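Docs > Doline manual > Tabletop tasks > Recording and scoring

Overview Install Calibrate Record Train Score Glossary

Updated in February by Marisol Tamayo

Section 4. Recording and scoring a can-and-apple session

By now you should have the arm calibrated and Doline talking to it. If the status line still says "waiting for arm," go back to section 3 and don't come here until it's green, because everything below assumes the arm will stop when you tell it to.

I wrote this section after running the pick-and-place comparison for the second time, so it's the way I do it now, which isn't quite the way the old manual did. The question we're after is a small one: does the policy do better when it gets to practice grasping one thing with other stuff sitting nearby, or can you train it on a bare table and add the other stuff later? The three objects we use are a red soda can, a silver can and an apple. Buy your own apple and change it when it goes soft!

4.1 Setting the table

1. Clear the tabletop and wipe it. Crumbs get into the finger padding and stay there.
2. Put the silver can and the apple toward the back, with a gap between them. The silver can may stand up or lie on its side. We record both, and you pick which in the session sheet (field "back-left pose").
3. Put the red can wherever the Osman script tells you. It prints a spot before every episode.
4. Check the head camera view on your screen. All three objects have to be in it, plus the gripper when it's over the table.
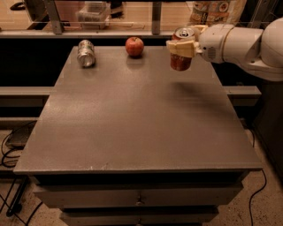 Fig. 4-1. Red can held clear of the table, silver can on its side.

Note: a grasp up near the rim like this one is allowed. The first version of our scoring rules only took grasps around the middle of the can, and I ended up throwing away perfectly good episodes. Score it as a hold as long as the can is off the table when you press H.

4.2 Recording an episode

1. Press R to start. Doline beeps once.
2. Count to two before you move anything. The first few camera images are dropped when the files are packed, and you don't want your approach to be in them.
3. Bring the gripper in from the side, open, at the height you want to grasp. Slow is fine. Slow is good, really, I've never had to reject an episode for being too slow.
4. Close, lift, and hold the can up until the timer turns blue.
5. Lower it, open, back off the way you came, and press R again.
6. Type the outcome: H for hold, D for drop, B for bumped something, X for anything else. Please write a few words after an X. Future you will want them.

Caution: keep your hands off the table between the two beeps. If an object rolls, let it roll and mark the episode. The stop button goes within reach of whoever is watching the table, and that person does not also do the typing.

Caution: use empty cans. I know, I know – but a full one weighs a lot more, and you'd be recording a different task.

4.3 The approach check

This one is new, and it's the part of the method I'd most like people to copy. We used to score only the end of an episode, held or dropped. That told us how often the policy failed and pretty much nothing about why. So now we also stop on the last moment before contact and ask where the fingers are compared with the can. 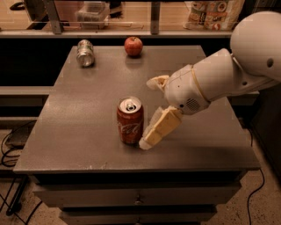
Marisol Tamayo

To do the check yourself:

1. Open the episode in Sustisow and step back from the grasp until the fingers are no longer touching the can.
2. Look at the opening between the two fingers. It should face the can. If it faces past it, type P (for "past") and move on.
3. Look at the lower fingertip. Near the table is okay. If it's touching the table, type T.
4. If both look right, type G.

Don't agonize over these. I give each episode a few seconds, and when I can't decide I leave the field blank, which Sustisow treats as missing and keeps out of the totals.

4.4 What we got

The full set is 3,372 episodes. Of those, 1,489 were recorded with all three objects out and the rest with the red can alone. We then ran 990 test episodes with the trained policy, always with all three objects on the table, and 700 of them ended in a hold.

The approach check is where it got interesting (to me, anyway). Most of the drops already had a P before the fingers ever closed, so the closing and lifting weren't our main problem. The policy trained only on the bare table got more P marks than the mixed one, especially when the red can was set close to the apple. I haven't tried it with a second apple or with the two cans swapped, and I wouldn't promise anything about objects that aren't in the set.

Note: if your numbers come out much lower than ours, check the finger padding before you retrain. Worn padding gives you drops that follow a G, so it's easy to spot in the table.

4.5 Saving the session

1. Close Sustisow first. If it's open, Doline can't write the scores back.
2. Choose Session, then Pack. Leave the window alone until the bar is full.
3. Copy the packed folder to Flano and wait for the check mark next to its name.
4. Park the arm, then switch it off at the base.

Section 5 picks up from the packed folder and covers training.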